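4.2 Driver workload across a stint

Moving on to the in-car data. Same two teams as in 4.1, Brasevell and Tijani, same cars, same spec tire. Sessions logged at the Kuneo circuit over the pre-season block, January into the first race weekend. Heart rate from chest strap, steering input and brake pressure from the car, radio traffic from the pit wall recorder. Delel supplied the loggers and the sync unit, nothing else; they had no say in what got kept.

In total 189 stints. Out laps and in laps dropped. Stints under 5 laps dropped too, too short for heart rate to settle. Anything with a safety car or full course yellow treated separately (see 4.4), as lap times there tell us nothing about effort.

Main result first. Steering corrections per lap go up through a stint for both teams, but the shape differs. Brasevell drivers: flat for the first third, then a steady climb. Tijani drivers: a jump early, then almost level until the stop. Lap times do not show this. Two drivers can be within a tenth of each other for the whole stint and be working at quite different rates. We take this as support for the argument in section 2, that lap time alone is a poor stand-in for workload.

Heart rate follows the same pattern but with a lag. Peaks land at the heavy braking zone at the end of the back straight and again through the fast double right. Those are the corners drivers complained about most in debrief, so no surprise. Less expected was the pit straight. Heart rate should drop there and mostly does, except on laps with a radio message. With a message the recovery is cut short, sometimes missing altogether.

Which brings us to radio. Messages coded into 3 types: information (gap, flags, traffic), instruction (fuel mode, lift points, box calls), and encouragement. Two coders, disagreements talked through until settled. Instruction messages had the clearest effect, with more steering corrections in the next sector and a slightly earlier brake point. Information messages had a smaller effect, and only late in a stint. Encouragement, no measurable effect either way. Worth noting that Tijani engineers talk a lot more than Brasevell engineers, and talk earlier. This may explain the early jump above. We can't separate it from car setup with the data we have.

A word on cooling. Cockpit temperature was logged on all runs but the sensor sits behind the seat, and reads higher than what the driver feels. We used it only to compare runs in the same car. Afternoon runs gave higher heart rates at the same lap time, as in earlier work. The steering measure barely moved with temperature, wich makes it the better candidate if only one can be logged.

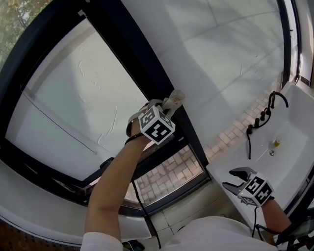

Figure 7. Left hand holding the gripper on the white handle of a window, blind down.

Driver ratings were taken right after each run, on a scale from 0 to 70, before anyone saw the timing sheets. Ratings match steering corrections fairly well and heart rate less well. They match lap time hardly at all. One Brasevell driver rated nearly every stint the same, whatever happened on track. Kept in; taking that driver out makes the fit look better but doesn't change the order of the three measures.

Limits. One circuit, mostly dry, one class of car. Drivers knew they were being logged, though after the first morning they seemed to stop caring. Brake pressure from the second Tijani car drifted and had to be re-zeroed between runs, so the brake point findings rest mainly on the other cars. Traffic was coded by hand from timing gaps, and a car being lapped is not the same as a car in a fight for position. We lumped the two together and probaly shouldn't have.

For the race weekend itself the sample is small and race stints are longer, so no pooled numbers. Trend is in the same direction. The late climb for Brasevell is steeper in the race than in testing, and starts at a similar point in the stint. Tijani unchanged. Race starts are left out here and handled in 4.3, where the first lap gets its own model.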